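# The Slow Business of Fixing a Sofa

Deepika Rao has run an upholstery shop in Dovville for long enough to know what people will say when they call. They say the frame is still good. They say the springs have gone, or the cat has been at one corner, and they want to know if it is worth doing.
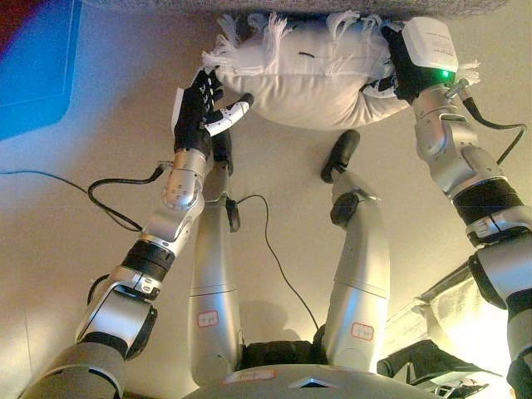
Most of the time her answer depends on what is under the fabric. A hardwood frame with glued and screwed corner blocks can be covered four or five times before anything else needs replacing. A stapled softwood frame usually can't. She tells callers to tip the piece forward and lift one front leg. If the other front leg stays on the floor for a long while before it follows, the frame is twisting.

The shop is two rooms on Prisside Street, with a cutting table in the front and the sewing machines in the back. Full jobs on a three-seat sofa start at $1299, and fabric is extra. That number puts some people off, and Rao doesn't argue with them. A new sofa can be bought for $500, and she says plainly that for a rented apartment it may be the better choice.

What she would like more people to ask for is the small job. Replacing the foam in a seat cushion costs $139 and takes an afternoon. New foam changes how a sofa sits more than new fabric does, and many customers who come in for the second end up leaving with the first. She cuts the foam slightly larger than the cover so the corners fill out, then wraps it in batting.

Webbing is the other common repair. When a seat sags in the middle, the straps below have often stretched or pulled loose from the rail. The dust cover comes off, the old straps are pried out and new ones are stretched and tacked. It is hard on the hands, and there is no fast way to do it.

Rao learned the trade from a man named Zakharchenko, who kept a workshop by the old rail yard and threw nothing out. She still uses his webbing stretcher and two of his hammers. He taught her to take photographs before removing any cover – every pleat, every seam – and to save the old pieces as patterns until the job had left the building.

November is her busiest month, when people look at their living rooms and think about guests. Anyone who wants a sofa back by the holidays should call in late summer. In spring the wait is shorter, usually 5 weeks, and on a slow morning she will look at a dining chair while you stand there.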